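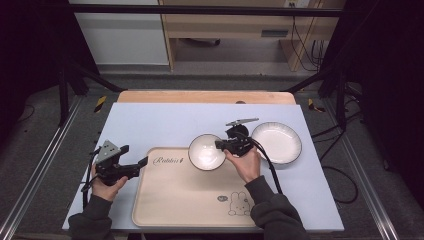

M. Kołodziej

Progress report, May

The Vullesden archive of village dance tunes now holds 1591 catalogued recordings out of 2552. Most of the work since the last report went into the Grivetti tapes, wedding bands mainly, with long stretches of clarinet and frame drum. Sound quality is uneven, and 300 of the items need a second transfer.

The Metura ensemble has learned nine of the tunes and played them at an open rehearsal on a Tuesday evening. Two singers have asked for the lyrics in both dialects — we are working on that now.

Spending is within the grant. We still owe 700 for tape baking and ask that the final payment be released before the summer workshops.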